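Wear and Cleaning of Shared Kitchen Flatware
Student Project Report
Household Materials, Term Project 2
Submitted Jun 30, 2020

1. Background

The student residence at Sirnport has one shared kitchen on each floor. Flatware is bought in bulk, kept in an open drawer, and washed either by hand or in the dishwasher, depending on who uses it. Residents had complained that the spoons looked dull and carried a white film after washing. The housing office asked whether the spoons needed to be replaced or only cleaned in a different way.

The project was limited to tablespoons. Forks were left out because the gaps between the tines are hard to inspect the same way every time. Knives were left out because the handles and blades are made from different grades of steel in the Deva set used on the upper floors.

2. Materials

Two sets of spoons were tested. The first was the older Deva set, with a plain narrow handle. The second was a newer Kolev set, slightly heavier, with a shallower bowl. Each set supplied 11 spoons. All were stainless steel, and none had a pattern or a coating.

Detergent was the powder already stocked in the kitchen. Rinse aid was not used in the first stage. White vinegar and baking soda were bought from the grocery store. Cloths were plain cotton dish towels, washed once before use without fabric softener.

3. Method

Each spoon was first washed by hand with a soft sponge, then dried and inspected under the ceiling light. Inspection was done on a flat table. The spoon was turned until the reflection of the light fixture crossed the bowl, and the edge of the reflection was judged as sharp, soft, or broken. A sharp edge was taken to mean a clean, smooth surface. A broken edge was taken to mean film, scratches, or both.

To separate film from scratches, spoons with a soft or broken edge were soaked in equal parts vinegar and warm water for 30 minutes. They were then rinsed, dried at once with a cotton towel, and inspected again. Any change was recorded as film. Anything that remained was recorded as wear.

The back of the bowl was inspected in the same way. It was expected to show more wear, as this is the side that rests on plates, counters, and the bottom of the sink.

4. Results

Most of the dullness came off in the vinegar soak. In the Deva set, nine spoons improved by at least one grade. The Kolev set had less film to begin with, and the change was smaller. Fine scratches remained on the backs of the bowls in both sets. They ran mainly along the length of the spoon, which fits with being slid in and out of the drawer.

No rust was found on the bowls. Two Deva spoons had brown marks near the neck before soaking. The marks came off with baking soda paste and were recorded as tea stain.

The inner side of the bowl gave the clearest reading. It is concave and gathers reflections from a wide area of the room, so dark and bright shapes appear in it bent and compressed. A flat part of the handle shows much less. Readings taken from the handle were dropped after the first day. 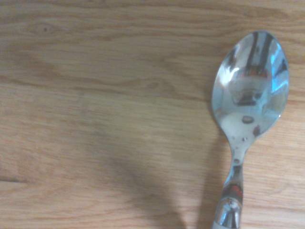

Does a vinegar soak damage stainless steel spoons?
A short soak in diluted vinegar is safe for ordinary stainless steel, provided the spoon is rinsed and dried afterward. Leaving it in overnight is not recommended.

5. Sources of Error

The grading was done by eye. Daylight from the window changed the readings in the afternoon, and later sessions were held with the blinds closed. The age of the Deva set was not known. Water hardness was not measured. A Noditz test strip kit was ordered but came after the soak stage was finished.

6. Recommendations

Keep both sets. Soak the spoons in diluted vinegar once in January and once at the end of the spring term. Dry them with a towel after washing. Add rinse aid to the dishwasher and repeat the inspection with the same lighting. Line the drawer with cork or felt before the next group of residents moves in.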